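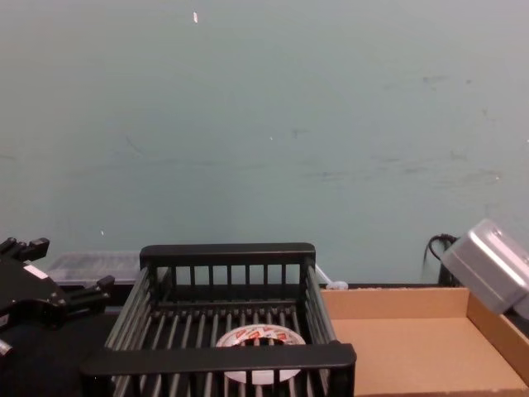 Colladar is looking for people to help us teach machines to do the dishes, and a good many other chores besides

Can a robot unload a dish rack yet? Sometimes, if the rack is where it was yesterday and the cup is one it has met before. Move things over a few inches and you may be standing there for quite a while. We have been working on household chores at our Padis workshop for long enough to be fond of the problem, and this September we are opening places for new operators to come and work on it with us.

What you would be doing

You will sit at a station with two arms and guide them by hand through small everyday jobs: taking a thing out of a rack and setting it in a tray, putting a lid back on a container, folding a dish towel, sorting a drawer. Each attempt gets recorded and you mark it as good, clumsy or failed. Please don't be shy about that last one! Our current set, which we call Timix, holds 3,867 attempts, and 3,558 of them were usable. We learned plenty from the rest, mostly about slippery mugs.

A new operator is asked for 500 attempts over the course of the placement. It sounds like a mountain, but most tasks are short, and we would much prefer you take breaks and keep your shoulders loose than rush.

Who we'd love to hear from

You don't need a degree or any background in engineering. Some of our best operators came to us from restaurant kitchens, hotel laundries and stockrooms, and they notice things the rest of us miss, like which way a plate wants to tip. You should be 18 or over, comfortable sitting for up to an hour at a stretch, and able to use both hands for light, careful movements. If you have spent years stocking shelves or running a household, say so in your note, and tell us which chore you'd hand over first and which you'd never trust to a machine.

Hours and practical things

Shifts are four hours, starting at 9 a.m. or 1 p.m., and you can do two or three a week. Training is paid at the same rate as regular shifts. The number 49 bus stops by the Asamoah building, and we're on the ground floor with step-free access. There is coffee, and a real kitchen where people still wash up by hand.

To apply, send a short note to the Colladar operator desk with the shifts you could manage. No resume needed, though you're welcome to attach one. We read everything and will write back either way.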